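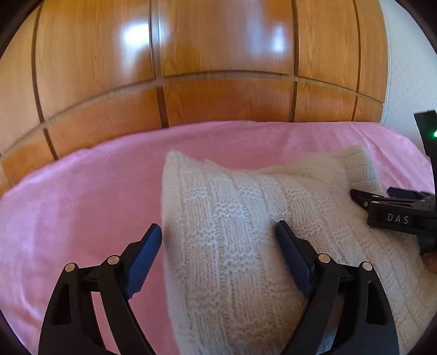 Folding sweaters: what the two-gripper trials taught us about doing it at home

Kimutai Gachanja

Household tips, November

Most of the advice on this page comes from teaching robots to fold. For the Comer study we recorded people folding knitwear on beds at home with a hand-held gripper in each hand, and used the recordings to train a folding policy. With grippers you have two pinch points and no palms to smooth with, so bad habits show up fast. The same habits make a messy stack when you fold by hand.

The full set was 114 folds. A fold counted as good if the finished piece could be lifted onto a shelf without opening up.

Start with the surface

Use a bed or a wide table with a plain sheet over it. Pull the sheet tight before you put anything down. Loose sheet gets picked up along with the knit, and this was the most common fault in our recordings. The policy copied it, too. When we trained on everything, the robot pinched sheet and sweater together on one try after another. When we dropped the folds where the person had grabbed sheet, the problem mostly went away.

Pick a sheet in a different color from the sweater. The edge is easier to find, for you and for a camera. White on white was the worst pairing we tried.

Lay the sweater out flat

Put the sweater face down and work from the shoulders to the hem. Lift and set down. Don't drag, as dragging stretches a heavy knit in one direction and it won't come back while it is lying there. Look for a lump under the body, which is usually a sleeve.

People who spent up to 30 seconds on this step rarely had to start over. In the Kalinowski method, which we used for the second half of the recordings, laying out is treated as its own task with its own start and stop. Splitting it off gave a better result than recording the whole fold in one go. It's a good way to think about laundry in general. Finish flattening, then fold.

Where to hold

Hold ribbing when you can. Cuffs, hem and neckband are firmer than the body and keep their shape when lifted. If you have to hold the body of the sweater, take a fold of the fabric an inch or so deep. A pinch at the very edge slips off, and a pinch on one raised stitch can pull a loop.

Keep your two hands the same distance from the ends of the edge you are lifting. If one hand is closer in, the far corner droops and lands crooked.

The fold itself

1. Bring one side in to the middle, with the sleeve laid straight down along the body.
2. Do the same with the other side.
3. Lift the hem with both hands and bring it halfway up.
4. Fold once more toward the neck. Very thick knits can stop at step 3.

Move both hands at the same speed. In our recordings the left hand often waited for the right, and the knit twisted between them. Slow is fine. The slower folders in the group had fewer crooked results, and their recordings were more useful for training.

Let go low

Lower the edge until it touches before you open your fingers. Dropping it from a few inches up traps air and shifts the layers. With the grippers we asked people to touch down, pause, and then open. The pause made a bigger difference to the robot than any change we made in software, and we only added it near the end. I would add it first next time.

Storing

Stack knits flat on a shelf with the heaviest at the bottom. Hanging pulls the shoulders out. Leave room to slide a hand under the piece you want.

What we haven't worked out

Cardigans with buttons, anything with a hood, and very fine knits that cling to the sheet. The Gellen runs this winter will start with cardigans. For now, button them all the way up and treat them as a sweater.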